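面貸しサロンで独立して二年目の美容師です。今日は予約が一件飛んだので、面貸しの話を連投します。長いです。嫌な人はミュートで。

まず「面貸し」を知らない人向けに。サロンの席を借りて、自分のお客さんを自分の値段で切る働き方です。雇われではないので、朝礼がありません。これだけで独立した価値の半分は回収しました。

残りの半分はまだ回収していません。

私が借りているのは「Nunard」という個室型の施設です。廊下の両側にドアが並んでいて、部屋ごとに別の人が別の商売をしています。カット、ネイル、まつげ、ワックス。歯医者とカラオケの中間くらいの廊下だと思ってください。

お客さんがいちばん混乱するのは受付がないことです。「Nunardさんに電話したら、うちでは予約を取れませんと言われた」。はい、取れません。あそこは大家です。私に直接連絡してください。何度でも言います。

プロフィールにも書いてあります。固定投稿にも書いてあります。ドアにも書いてあります。それでも隣のネイリストさんの部屋をノックして「カットの人いますか」と聞く方がいます。お隣さん、いつもすみません。焼き菓子で払っています。

契約の話。独立を考えている人によく聞かれるので。

部屋代は週払いです。お客さんが来ても来なくても週払いです。インフルエンザで寝ていても週払いです。二月に高熱を出したとき、天井を見ながら、いま自分は誰もいないシャンプー台に家賃を払っているんだなと思いました。

雇われていた頃は、店の取り分が多すぎると同期と毎晩文句を言っていました。いまは、あの中にタオルの洗濯と、水道の修理と、税金の書類と、クレーム電話を代わってくれる店長が入っていたことを知っています。店長、あの節はどうも。文句は撤回しませんが、音量は下げます。

タオルの話をします。

タオルは増えません。減ります。洗っているのは私だけ、使っているのも私だけ、部屋の鍵を持っているのも私だけです。それでも減ります。月初に数えたら93枚で、昨日数えたら79枚でした。警察に行くほどではない。

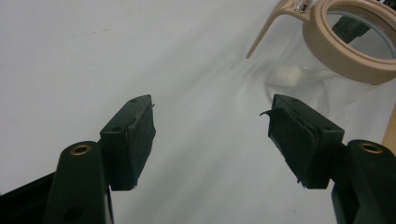 業務用のレンタルタオルも検討しました。Sargateという業者さんに見積もりをお願いしたら、とても丁寧な担当の方が来てくださって、とても丁寧に、うちの規模だと最低ロットに届かないと教えてくれました。名刺だけ立派にいただきました。

というわけで、閉店後に廊下の奥の共用洗濯機の前で本を読むのが日課です。だいたい同じ時間にまつげの人が来ます。お互い独立した経営者なので、乾燥機の順番については大変厳しい交渉になります。

予約システムの話。

最初はノートでした。次にMosotiという予約アプリを入れました。便利です。夜中の三時に「明日の朝いちで縮毛矯正」が入るようになりました。便利とは何か。

当日の受付は切れます。設定の奥の奥にあります。見つけるまでに私は縮毛矯正を寝起きで四回やりました。これから入れる人は初日に切ってください。

キャンセル料について。取ることにしました。前日までの連絡なら無料、当日は半額、無断は全額。これを決めるのに一年かかりました。文面を書いては消し、書いては消し、最終的にいちばん短いやつを貼りました。

怒る人がいるだろうと身構えていたら、常連さんの反応は「まだ取ってなかったの？」でした。一年返してほしい。

ちなみに今日飛んだ一件は新規の方で、キャンセル料の請求メッセージには既読がついています。既読はつくんですよね。

値段の話もしておきます。独立するとき、自信がなくて前の店より安くしました。いちばんやってはいけないことだと、先輩にも本にも言われていました。全員正しかったです。

安くすると、忙しいのにお金がない、という状態になります。立ちっぱなしで腰が痛くて、昼は車の中でおにぎり、帳簿を見ると先月より減っている。タオルと同じ動きです。

相談に乗ってくれたのが、同じ建物でメンズカットをやっているシバプラサド・ゴウンダーさん。私の料金表を見て、しばらく黙ってから「これは趣味？」と聞きました。翌週に値上げしました。

値上げで離れたお客さんは二人です。身構えていた数よりずっと少ない。そのうちお一人は三か月後に戻ってきて、何もなかった顔で座りました。こちらも何もなかった顔でクロスを掛けました。大人なので。

道具の話もよく聞かれますが、これは正直、好きなものを買えばいいと思います。ただし椅子だけはケチらないこと。私は中古のDetbergを買いました。座り心地は最高で、下げるときだけ、ため息みたいな音がします。

お客さんが自分の体重のせいだと思って気まずそうにするので、毎回「椅子の癖です」と言っています。注油しました。音が少し上品になりました。

孤独かどうか。これもよく聞かれます。個室なので、お客さんがいない時間は完全に一人です。私は向いていました。最初の一か月だけ、鏡に向かって「お疲れさまです」と言っていました。

あと、自分で音楽を選べます。前の店は有線で、夏でも冬でも同じボサノバが流れていました。いまは何を流してもいいのに、気づいたらボサノバを流しています。体に入っている。

向いていないと思うのは、教わりたい時期の人です。免許を取ってすぐ個室に入ると、失敗したときに横で見ていてくれる人がいません。私はカラーの失敗を先輩に三回救われています。あれが一人の部屋だったらと考えると、いまでも手のひらに汗をかきます。

それと、SNSが嫌いな人も少し大変かもしれません。宣伝も自分の仕事です。私のフォロワーは2,234人いますが、そのうち髪を切りに来る人はほんの一部で、残りはたぶんタオルの続報を待っている人たちです。

施設を見学するときに確認するといいもの。シャンプー台のお湯が夕方でもちゃんと出るか。隣の音がどのくらい聞こえるか。ゴミの日。駐車場が誰のものか。退去を何週間前に言えばいいか。壁に穴を開けていいか。

穴は開けてはいけませんでした。鏡を掛けてから読みました。

DMで「いくら貯めてから独立しましたか」と聞いてくれた方。金額は書きませんが、お客さんがゼロでも部屋代を三か月払える分は置いておくと、夜に眠れます。私は二か月分で始めたので、三か月目に眠れませんでした。

いま次のお客さんから「着きました、受付どこですか」と連絡が来ました。迎えに行ってきます。

戻りました。隣の部屋でお茶を出してもらっていました。焼き菓子を買い足します。

年末の予約は、平日の昼ならまだ空きがあります。Nunardではなく、私に、直接、ご連絡ください。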